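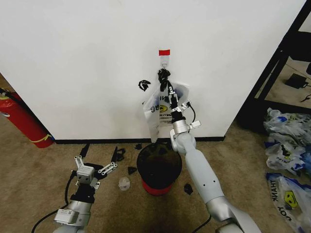 Two-arm bag handling on the Nurkent test setup. The right gripper is closed on a bag at the wall hook.

Call for participants: teleoperation study on thin plastic bags

The Vasylenko Lab is looking for adults to operate a two-arm robot in a paid study this April. No robotics experience is needed. We want to hear from people who have never controlled an arm before as well as people who have.

The study follows up on a result from our pilot. We trained a policy on 400 demonstrations recorded by lab staff, then trained a second one on 212 demonstrations chosen for variety in how the bag was first grasped. On bags neither policy had seen, the smaller set gave the better success rate. All of the pilot operators had worked together and had similar habits, so we now need demonstrations from people outside the lab. 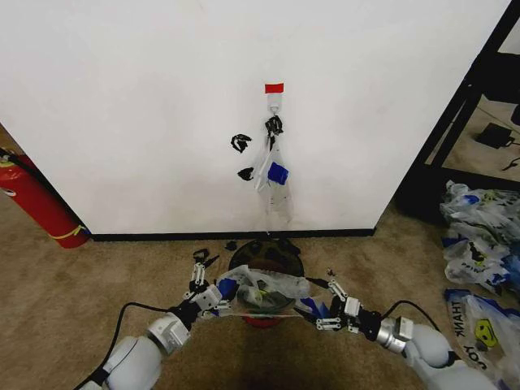 Two robot grippers with a crumpled clear bag between them.
Study lead: Evaristo Caruso, Manipulation Group

You will work with shopping bags, using both arms to pick up, stretch, gather and hang them. Thin film folds over itself and hides its own edges, and a grip that looks good on the camera view may be holding only one layer. We will not tell you which way to grasp. If you drop a bag, keep going. Failed attempts are saved and used in the analysis.

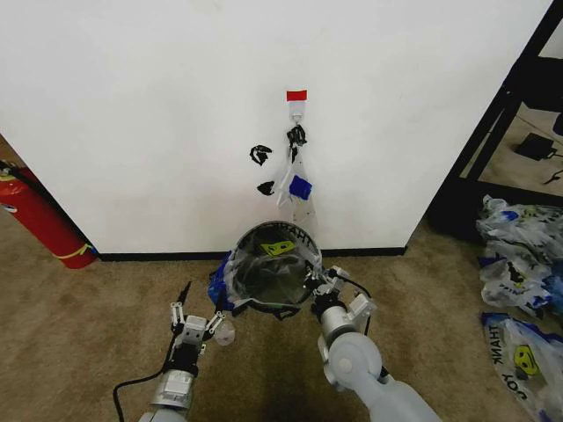 Each session lasts 3 hours with breaks, and you may stop at any time. Our target for the full study is 700 demonstrations, recorded with the Stuno control software. We store arm motion and robot camera video under a participant number.

You must be 18 or older, able to sit at a control station, and comfortable reading instructions in English. Sessions are held at the Vomine building, ground floor. Payment is made at the end of each session.

To apply, fill out the short form at the front desk or on the lab page by noon on Friday. Please list any hand or wrist injury that could make the controls uncomfortable.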